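March 12, 2026
Dinton bench notes – hardwax oil trial, second coat

Second coat of the Rothe oil went on the test boards this morning. Two boards have the Rothe and two have the Wanmont, all cut from the same maple offcuts and all sanded to the same grit before the first coat. The fifth offcut stays bare for comparison.
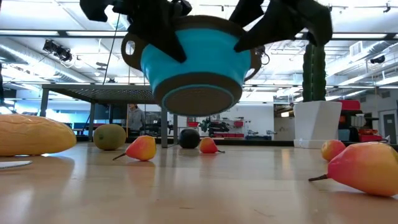
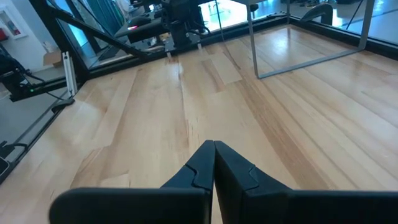 Light wooden tabletop in both.

Application
Used a white pad for the Rothe and a lint-free cloth for the Wanmont, as the cans say. The Wanmont grabs fast. I had to work in short strips and still left a lap mark on board 4, near the end with the knot. The Rothe stays open long enough to go back over the whole board. Wiped off the excess with the grain and set everything on the painter's points.

I put less on than last time. The first coat on board 1 was heavy and stayed tacky overnight, which cost us a day. Board 2 got a thin coat and was ready to sand the next morning. Thin it is from now on.

Sanding between coats
Knocked the first coat back with 300 grit by hand, no block. Went through on one edge of board 3 and touched it up. Edges need a lighter hand, or should be skipped until the last coat. The dust from the Wanmont clogs paper badly. Vacuumed, then tack cloth.

Color
The Rothe warms the maple more than I want. Next to the bare piece it is clearly yellow, mostly in the darker streaks. The Wanmont is closer to raw wood, a little gray under the shop lights. Need to check both by the window before deciding. Flikala asked for "as pale as possible" on the bench order, so color counts for more than ease of use here.

Spot tests
Not before full cure. Plan is water, black coffee, vinegar and cooking oil, left for 8 hours under watch glasses, then wiped dry and looked at in raking light. Same order of spots on every board, left to right, written on the back in pencil.

Still open
– Does the lap mark on board 4 buff out, or does it need a third coat?
– Price per can for the bigger size of Wanmont. Old sheet is out of date.
– Rags are in the water bucket by the back door. Please leave them there.
– Flikala wants an answer on the finish by the start of April.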